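Notebook – Storninance props bench
10 Oct 2024

Kwok receivership, set clearance. Rizal rang at nine. The receivers have agreed to release the furniture from the house we dressed for the reality series, but only the pieces on our own hire list. Anything the Kwok family bought themselves stays put until the creditors' meeting. Our unpaid invoice is over 3,000 and we rank as unsecured, so I'm not counting on it.

Went through the list with Ratih. The two gilt mirrors are ours, hired at 400 for the season. The bar cart was Imar's and has to go back to them separately. The white piano is still in dispute – the production company says it was a gift to the eldest daughter, and we have a signed hire docket from June. Scanned the docket and sent it to Danang.

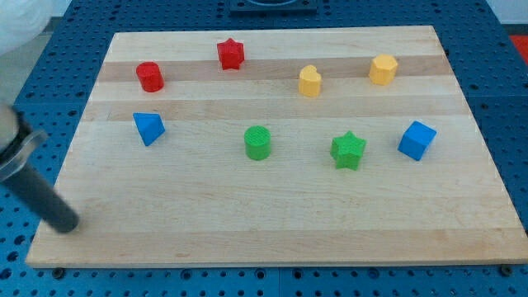
Shapes on the board, blue bench.

Drove out after lunch with Ikhsan. Photographers at the gate again, so we used the side lane. One mirror has a chip in the lower left corner, colour of the gesso showing. Repair estimate 700, to be added to the claim. Touch-up needs gold size and we're out of it.

Thịnh has 40 dining chairs to re-cover for the Plumance awards dinner and wants the long trestles kept clear for that.

To do: chase the solicitor's letter, label the mirror crate, ask Imar which day suits for the cart.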